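16/02/2020

Quick one before the week starts. I said I'd write up the rules we use for hand-held gripper work, Henrike Albers asked me twice now and I keep sending her bits in messages. So all of it in one spot. Messy, sorry Henrike.

Background for the rest of you: cup tasks. Pick up, stand up, stack, put down. Two grippers, one in each hand, person does the job, and later somebody tries to get an arm to do the same job. Sounds easy. Most of what goes wrong is boring stuff and most of the rules are about boring stuff.

**Before you start**

Wipe the pads. Every session, both hands. Paper cups leave a bit of dust on them and you stop noticing it.

Check the screws at the pivots. Finger tight isn't tight. We had one back out in August and a whole afternoon was junk, fingers closing crooked, and I only saw it going through everything at home.

Open all the way, close all the way, then again. If it sticks at all, stop. Don't "work it in".

Cable behind the hand, never across the table. I've dragged a cup off with a cable more times than I'd like to say.

**The table**

Plemov people like a bare white table. I don't mind a tablecloth, patterned is fine, the places these things are meant to end up have tablecloths. But it has to be flat and it has to stay put. No changing it halfway through a set.

Same with the rest of the room. Don't tidy up for it. Real rooms have shoes and suitcases and boxes in them. The rule is only that nothing *moves* during a set – no shifting chairs, no coats coming and going. If somebody has to walk through, pause and write it down.

Osei disagrees with me on this, wants a cleared room for the first 50 runs and then clutter after. Maybe. We tried it at the Mollville flat and I couldn't see a difference, but that was one flat and one person (me).

**Cups**

Start them on their sides for the righting task. Mix the way the mouths face. This is the rule people break the most, they line them all up neat because it looks nice, and then you've got 700 runs of exactly the same grab and nothing else.

Mix the prints too. Overlapping is allowed, and one cup partly behind another is a good start position, leave it.

Crushed cup = out. Don't push the dent back and reuse it. Bin.

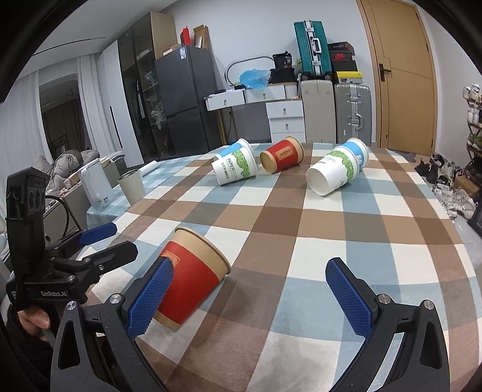

*Fingers open, red and brown cup on its side near the left pad. Three more over on the far side.*

**The grab**

Come in with the fingers wide. Wider than you think. People creep in half closed and nudge the cup away and then chase it accross the table, which is funny once.

Pads on the wall of the cup, not the rim. Rim bends. Close until it holds and then stop squeezing. There's no prize for grip and the cup will show you if you've overdone it.

Slow is ok. Stopping dead in the middle isn't. If you need to think, think before you reach.

Two hands: one moves, the other waits, open. Keep the waiting one out to the side. Not hovering over the cups, you'll block your own view and the other gripper's camera as well. Drivley's house rules have both hands going at the same time from day one. I think that's too early. Learn one, then add the other.

**Safety, such as it is**

Nobody's getting hurt by a paper cup. Still. Thumbs clear of the pivots, they do pinch. Kettle off and well back from where you're working, or out of the way altogether. Drinks you intend to drink, same, well back. Take a break after about 2 hours, your wrist will tell you sooner if you've got small hands.

**Writing it down**

Boring. Do it anyway. Date, who, which hand led, what the table had on it, anything odd. A failed grab gets *kept* and marked failed. Please don't delete them. I know it's tempting when it looks bad, I did it for the first month and I'd love to have those back.

One line per run is plenty. Pen and paper is fine, I don't care, just write it so someone else can read the thing. Not naming names.

Still no rule for stacked cups that stick together. I've been twisting, Osei pulls straight up, both work sometimes. If you've got a better way put it in the comments. Also still need to sort out colour names for the log becuase "the blue one" means a different cup to everybody.

More when I get to it – probably the stacking stuff next.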